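Kandulska opens its Prundton workshop for a July evening of robots, snacks and socks

PRUNDTON - I've been writing these announcements for Kandulska for a while now, and I can say this was the first one where I had to put my coffee down because I was laughing so hard with a bunch of fourth graders. We opened the doors at 4 p.m., and by the time we locked up, 151 people had come through (our old record was 40, so yes, we ran out of lemonade).

The big draw was our two-armed table, and what people wanted to see was laundry! Kha Tiêu, who runs the bench, talked visitors through how the two arms share one small work area and why soft things like socks are so much harder for a machine than boxes. A sock never sits the same way twice, Kha told the crowd, and one kid yelled back that his don't either.

We ran the sock job in groups of nine so everyone could get up close, and folks from Gretley and Shukla stopped by to ask the tough questions about grip and speed. I mostly stood near the back and listened, and I learned a lot, including that people have very strong feelings about folding. With the right arm holding a red sock up over the blue tray, and black, pink and navy ones lying folded underneath, there was plenty to argue about.

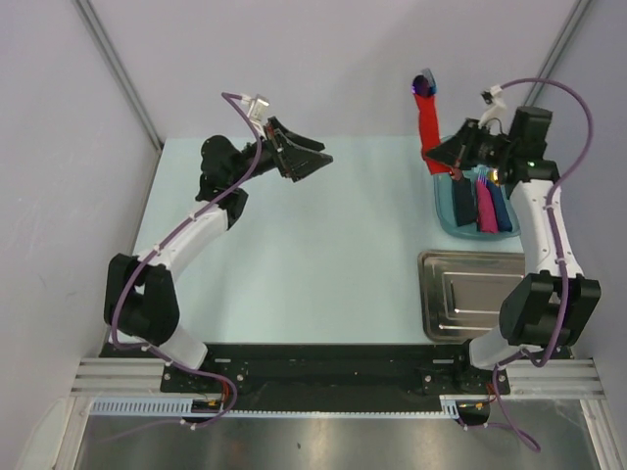

Come see us next time

We'd love to do this again, and we're already taking names for the next open evening. It's free, kids are welcome, and parking is behind the building. Call the front desk at extension 1197 and ask for the open house list.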